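The Herkstead Home Letter, issue 118
Round the back of the tap

Spring is when the light gets into our bathrooms again, and with it comes the annual discovery of what has been living behind the tap. I love this job. A dark blue cloth, a white basin and ten minutes before breakfast, and the whole room feels looked after.

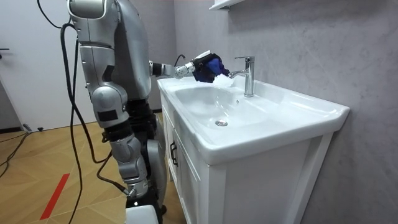

Why the back of the basin gets missed

Most of us wipe a basin the way we use it, from the front. The bowl gets a swish, the front edge gets a swish, and the strip behind the spout gets whatever is left on the cloth by then. Water sits there after every hand wash, and if you live on the hard water side of town you'll know the result: a chalky collar at the base of the tap that goes from white to beige to something with a bit of a crust.

When we asked about bathroom jobs in the last letter, 176 of you wrote back, and the collar was mentioned more than anything else. More than grout! I had been sure grout would win it. So many of you sent in your own methods that I've spent a very happy few weeks trying them out on the two basins at home and the rather neglected one in the Cekum Road hall.

Choosing a cloth

My favourite by a long way was the bunched cloth. Don't fold it flat. Scrunch it into a lump that fills your palm and press it right in against the base of the spout, where it will squash itself into the curve. A flat cloth skates over the join and leaves the worst bit behind.

Any soft cotton or microfibre will do. I've been using the Samora cloths from the market, which are thick enough to hold their shape when bunched and have come through the wash at 60 more times than I can remember without going stiff. A dark one is handy too, as chalky bits show up on it and you can tell when to turn to a clean side. Old T-shirts are lovely for drying and polishing but a bit thin for the scrubbing.

Please skip the green scourers. Several readers swear by them, and I'm sure their taps are spotless, but they can leave fine scratches in chrome and in the glaze, and then the scale has something to cling to next time.

The method, as it now stands in our house

Clear everything off the basin first. Toothbrush mug, soap, the hand cream with the sticky bottom, all of it. Put them on a towel on the floor or in the bath and give the bottoms a wipe while you're there.

Run the hot tap for a few seconds and wet the whole basin, back edge included.

Put a small squirt of washing-up liquid on the damp cloth and work it up. Start behind the spout, go round the base of the tap, then along the back edge into both corners. Only then come forward into the bowl. If you do the bowl first you'll end up doing it again.

For a crust that won't shift, soak a strip of kitchen paper in white vinegar and wrap it round the base of the tap. Leave it for a quarter of an hour, then rinse very well and go back in with the cloth. Keep vinegar off marble and other natural stone, and don't leave it sitting on brass or any special finish -- check what the maker says first. And never use it with bleach, or straight after bleach.

An old toothbrush gets into the seam where the tap meets the basin. Little circles, no great force. The overflow hole deserves a go as well, if you're feeling brave.

Rinse, and then dry. Drying is the step I used to leave out, and I'm a complete convert. Scale is only what the water leaves behind, so if you take the water away there's far less of it next week. A hand towel on its way to the washing basket is perfect for this.

A word about the unit underneath

If your basin sits on a vanity, have a look at the underside of the rim and the top edges of the doors. Drips run over, hang there and slowly find their way in. The Wada units that went into so many of the newer flats have a painted edge that swells if it's left damp (ours has one sad corner to prove it), and a quick pass with the drying cloth is all it wants. While you're down there, feel round the waste pipe with a bit of dry kitchen paper. If it comes away wet, better to know now.

How often?

Once a week for the full going-over is plenty, and it takes me no time at all now that there's no crust to fight. Tuesday is my day, before the towels go in the machine. In between, I keep a folded cloth by the basin and run it round the tap after brushing my teeth. The children have been told to do the same. Results vary.

Letters still very welcome

Quite a few of you mentioned lemon halves, and one reader uses the cut side of a potato, which I haven't dared to try. If you have a way with taps, plugs, shower screens or those rubbery mats with the suckers on, do write in, and please say whether your water is hard or soft so we know what we're comparing.

The spring swap table will be back at the Cekum Road hall in April, with cloths, brushes and empty spray bottles all wanted. Last year's table was down to one plunger by lunchtime, so come early! Copies of this letter go out to 2000 homes across Herkstead, and if yours arrived soggy there are spares in the hall porch.

Next time: shower heads, and what to do when half the holes spray sideways.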